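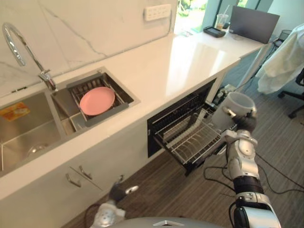
Right arm over the rack drawer, cup in the gripper.

wolesum_bench wrote:
Looking for advice on looking after the right arm of our kitchen robot. After 400 cycles on the cup job the wrist has picked up some play, and cups end up 6 mm short of the slot. I re-zeroed the joint and it held for 108 cycles, then drifted again. The left arm is fine. Controller is a Nasum, standard settings.

gripfirst wrote:
Check the wrist clamp screws before you touch the zero again. Ours backed out a bit at a time and gave the same fault.

dell_tech wrote:
I don't agree. A loose clamp gives you scatter and this is a steady offset. I'd look at how the cables are dressed. If a loop pulls at full reach, the wrist sits off every time.

gripfirst wrote:
Ours was steady too, for over 122 cycles. It takes five minutes to check.

wolesum_bench wrote:
Tried both this morning. Two clamp screws took nearly a quarter turn – so that is one point to gripfirst. I also gave the cable more slack at the elbow and moved the approach point back

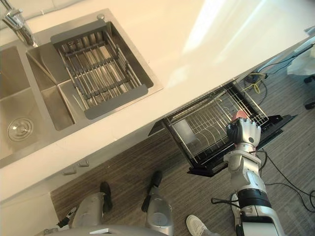 so the wrist isn't at full stretch when it gets to the drawer. Running it again after lunch.

dell_tech wrote:
Fair enough, but you changed three things at once. You won't know which one did it.

wolesum_bench wrote:
True. If it holds I'll put the old approach point back and see.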